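Notes for the Nendberg shoe care set, kept by Herman Ismail. Last changed June 2026.

## What it covers

Short text records on cleaning and storing everyday shoes, mostly canvas, with a smaller group for leather. Each record names the shoe, the fabric, the kind of dirt and the cleaning method. Records run up to 100 words.

The first batch was written in January. Leather was added later and is still thin.

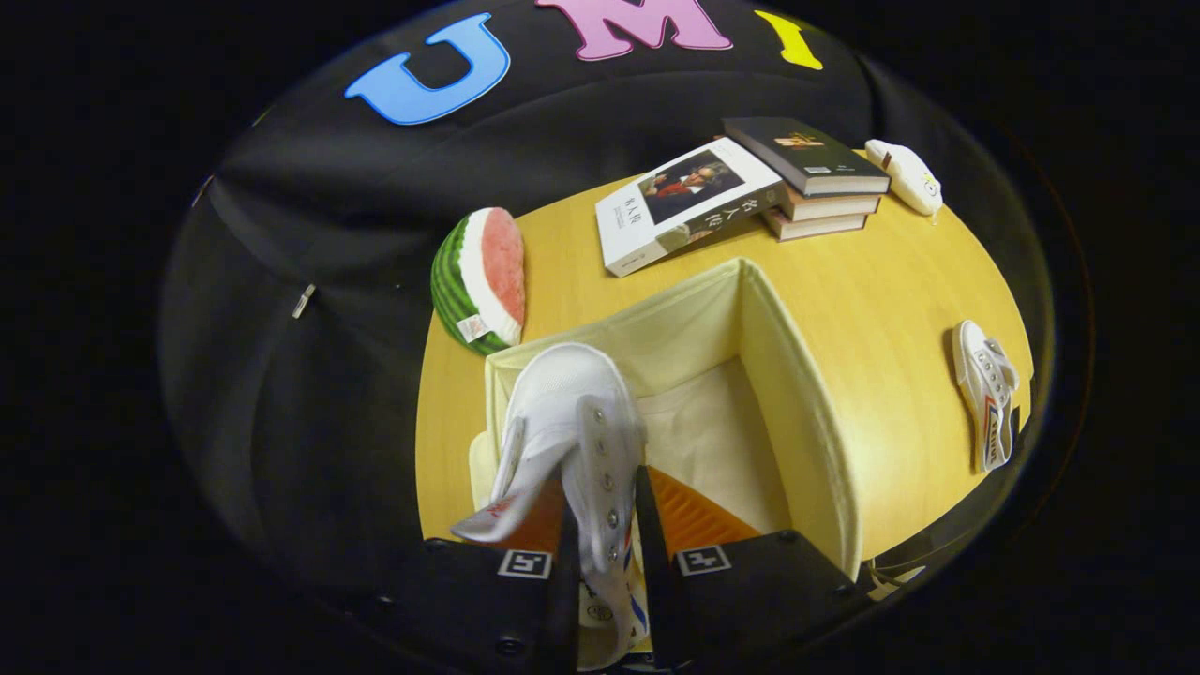

Color goes in the `upper_color` field, in lowercase, one word if possible. Use the color of the main fabric and leave out laces, lining and sole. Patterned shoes get `mixed`. A white canvas sneaker is entered as `white`, with `canvas` under `material`. Off-white and cream have their own values, so please don't fold them into `white`; the bleach warnings depend on it.

## Files

- `shoes.csv`: one row per shoe
- `methods.csv`: cleaning steps, linked by `shoe_id`
- `storage.md`: boxes, racks, stuffing with paper

## Known problems

- 2 rows from the Rahman list have no material.
- `suede` and `nubuck` were merged in the Starnevero rows. I haven't split them yet.
- Drying times are all for indoor air drying. Don't use them for heated racks.

## Changes

Version 3 drops the old `brand` column. Scripts that read it, including the Flindisach import, need the new header.

Send corrections to Herman with the `shoe_id` in the subject line.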